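4.2 Open-day demonstration

The second deployment took place in March at the Fullbridge open day, where the Drulis controller ran for 5 hours in front of visitors. Visitors chose the next item from a printed card, and the operator started the trial. We logged 300 trials. Settings were the same as in Section 4.1, except that arm speed was lowered for the public.

Plates were the most requested item. Figure 4 shows the gripper lowered to the rim of a gray plate on the mat, with two more plates upright in the rack and the mugs on their stand.

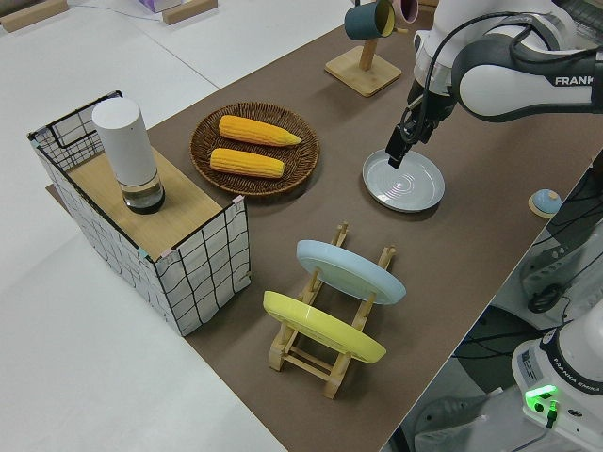
Figure 4. Plate task at the Fullbridge open day.

4.3 Visitor responses

Response cards were collected at the exit and coded using the Pandey scale.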